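게시판 > 안전·품질 > 회의록

파지부 개방 지연 및 정지 해제 후 동작 건 점검 회의

일시: 일요일 야간 시험 종료 후, 오후 7시
장소: Parkovby 시험동 2층 회의실
참석: 넬리다 레데스마(Nélida Ledesma, 진행), 시험반, 제어반, 설비반, Ploltine 기술지원 담당(원격)
불참: 구매 담당(의견은 서면으로 받음)
기록: 시험반

1. 경위

탁자 위 과일을 집어 바구니로 옮기는 반복 시험 중 두 가지 문제가 발생함. 계획은 연속 1,000회였으나 227회차에서 중단함.

첫째, 개방 명령이 나간 뒤에도 손이 열리지 않음. 제어 로그에는 명령 송신과 수신 확인이 모두 남아 있고, 손가락 위치값만 변하지 않음. 운전자가 화면에서 일시정지를 누름.

둘째, 일시정지를 해제한 직후 팔이 예고 없이 대기 위치로 이동함. 당시 운전자는 바구니 위치를 바로잡으려고 탁자 쪽으로 손을 뻗은 상태였음. 접촉은 없었고 부상자도 없음. 운전자가 몸을 뒤로 빼면서 비상정지를 눌렀고, 그 후 전원을 내림.

접촉이 없었더라도 아차사고로 분류하기로 함. 이견 없음.

2. 시험 절차 확인

시험반이 현행 절차를 설명함. 종이에 fruits라고 써서 바구니 앞에 놓고, 팔은 과일을 하나씩 집어 바구니 입구까지 내린 다음 손을 연다. 놓는 높이가 낮아 손 아래쪽이 바구니 안으로 조금 들어간다. 이 상태에서 손이 열리지 않으면 프로그램은 물건을 놓은 것으로 보고 다음 동작으로 넘어간다. 손가락 위치값을 확인하는 단계가 절차에 없음.
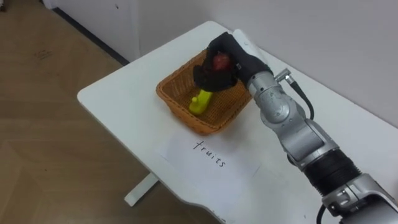 3. 원인 검토

가. 개방 지연
제어반은 Closo 제어 프로그램 쪽을 먼저 의심했으나 같은 명령을 수동으로 보냈을 때도 증상이 두 차례 재현됨. 재현 당시 손목 쪽 구동부 온도는 68도였음. 전원을 내리고 식힌 뒤에는 재현되지 않음. 온도와 관계가 있어 보이나 확정하지 않음.

설비반은 손목에서 나오는 검은 케이블을 문제로 제기함. 팔이 바깥쪽으로 뻗을 때 커넥터 쪽이 당겨질 수 있다는 것. 지난번 정비 때 고정 위치를 바꾼 기록이 있고, 바꾼 뒤의 여유 길이는 기록하지 않았음. 케이블을 빼서 도통 시험을 하기로 함.

손 겉면이 끼어서 손가락이 걸렸을 가능성도 나왔으나, 육안 점검에서는 찢어지거나 말린 부분을 찾지 못함. 부품사인 Khổng에 문의서를 보냈고 아직 회신 없음.

나. 해제 후 동작
이쪽은 원인이 분명함. 일시정지 해제 시 남은 동작을 버리지 않고 이어서 실행하도록 설정되어 있었음. 설정을 바꾼 사람과 시점은 확인 중. Ploltine 담당에 따르면 출하 설정은 해제 후 별도의 시작 입력을 기다리는 방식임. 제어반은 반복 시험을 빨리 돌리려고 현장에서 바꾸었을 가능성이 높다고 답함.

4. 임시 조치

시험을 무기한 세울 수 없다는 의견이 있어 조건부 재개를 논의함. 합의한 조건은 다음과 같음.

- 팔 속도를 초속 약 100mm로 제한한다.
- 일시정지 해제 후에는 시작 버튼을 따로 눌러야 움직이도록 설정을 되돌린다. 되돌린 설정은 제어반과 시험반이 각각 확인하고 서명한다.
- 개방 명령 뒤 손가락 위치값이 변하지 않으면 팔을 그 자리에 세운다.
- 바구니, 종이, 과일을 다시 놓을 때는 일시정지로 대신하지 않는다. 반드시 구동 전원을 차단한다.
- 손목 구동부 온도를 시험일지에 적는다.

속도 제한에 대해서는 시험반이 반대함. 느리게 돌리면 구동부가 덜 뜨거워져 정작 보려는 증상이 나오지 않는다는 이유. 설정 복구가 확인될 때까지는 제한을 유지하고 그 뒤에 다시 논의하는 것으로 정리함.

5. 손 넣는 위치 문제

탁자에서 사람 손이 자주 들어가는 자리를 따져 봄. 바구니를 비우고 과일을 다시 늘어놓는 작업이 가장 많고, 그때마다 팔이 닿는 범위 안에 손이 들어감. 팔이 과일 바로 위까지 내려와 있을 때도 반대쪽 바구니는 비어 있어 손을 대기 쉬워 보임. 종이를 바로 펴려고 무심코 손을 뻗은 적이 있다는 운전자도 둘 있었음.

탁자 가장자리에 띠를 붙이자는 안이 나왔으나, 헤드 카메라 화면에 띠가 들어가면 앞서 모은 기록과 조건이 달라진다는 반론이 있었음. 바닥에 붙이는 안으로 바꾸어 설비반이 검토함.

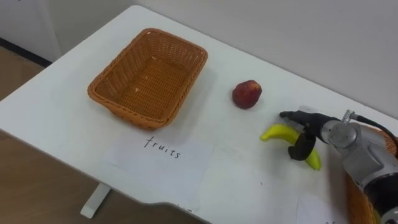 레데스마는 바닥 띠만으로는 부족하다고 지적함. 이번에도 운전자는 팔이 멈춘 줄 알고 손을 뻗은 것이므로, 선을 하나 더 긋기보다 멈춤과 차단을 눈으로 구별할 수 있어야 한다는 의견. 구동 전원이 실제로 끊겼을 때만 켜지는 표시등을 탁자 옆에 달자고 제안함. 설비반은 비상정지 회로에서 신호를 뽑을 수 있다고 답했고, 제어반은 프로그램 신호를 쓰면 이번과 같은 혼동이 되풀이될 수 있으니 회로에서 직접 받아야 한다고 덧붙임. 제안대로 채택함.

6. 결정 및 담당

- 일시정지 해제 설정 복구, 변경 이력 확인: 제어반
- 손목 케이블 도통 시험, 여유 길이 측정 및 기록: 설비반
- 위치값 확인 단계 추가: 제어반, 시험반 검수
- 차단 표시등 설치: 설비반
- Khổng 문의 회신 독촉, 온도 기록 전달: 구매 담당
- 아차사고 보고서 작성: 시험반
- 운전자 전원 재교육: 레데스마

표시등 설치 전에는 운전자를 2인 1조로 하고 한 명은 비상정지 버튼 옆을 떠나지 않는다.

7. 미결

227회차까지의 기록을 시험 결과에 넣을지 정하지 못함. 시험반은 개방 지연 이전 기록은 유효하다고 보나, 제어반은 그 전에도 짧은 지연이 있었는지 로그를 다시 봐야 한다는 입장. 로그 확인 후 차기 회의에서 다룸.

오후 8시 20분 종료.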